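Section 4: First runs with the hand grippers

By now you should have both grippers built, the straps fitted and the logger talking to your laptop. If the logger still shows a red light, go back to section 3, as nothing below will record properly until it's green. I lost a whole evening to that on my own Dunidmont build, so do check it first!

4.1 Setting up the table

1. Pick a table you can reach right across without leaning. Mine has rounded corners and a cable hole at the back, and I like both, but any flat top will do.

2. Run the gripper cable down over the front edge and leave plenty of slack. If it goes tight halfway through a pour you'll feel a tug at the wrist, and so will your data.

3. Tape a big number on the carpet beside each table if you have more than one. We share the Billia workshop with two other builds and it saves a lot of shouting.

Caution: keep your feet clear of trailing cables. Push the tripod stands well back before you start, then go round and tighten the leg clamps.

4.2 Pouch and pot

This is the task I'd start with. It needs both hands, it's a bit fiddly, and the bits cost next to nothing (baby food pouches are perfect, and so are the little plastic pots with a flip lid).

1. Put your hands through the wrist straps and close your fingers round the handles. Snug is good, tight is not - you'll be wearing these for a while.

2. Flip the lid of the pot open and leave it standing up out of the way.

3. Pick up the pouch with the right gripper. Take it across the body, well away from the spout, and squeeze only as hard as you need to.

4. Tilt the pouch and bring the spout over to the rim of the pot. Keep the left gripper nearby with its jaws open, ready to steady things.
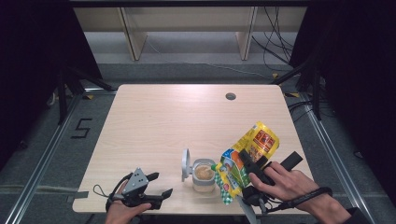

5. Hold that position for a moment, then squeeze slowly. The finger pads are quite grippy and a full pouch will squirt if you rush it.

6. Set the pouch down, let go, and press the stop pedal. Wait for the beep before you move your hands away.

Note: a wobbly hold on the pouch nearly always means the jaw screws have worked loose. Nip them up with the small hex key, but go gently - the threads in the Stanar fingers are only plastic.

4.3 How many runs?

I did 40 in my first sitting and threw out 13 of them, mostly for forgetting the pedal. Eight good ones are enough to see whether your tracking is behaving, so stop there, open them in Dalisay and have a look before you carry on. If the gripper path jumps about on the screen, redo the calibration in section 3.

Caution: wipe the finger pads after every session. Dried fruit purée sets like glue.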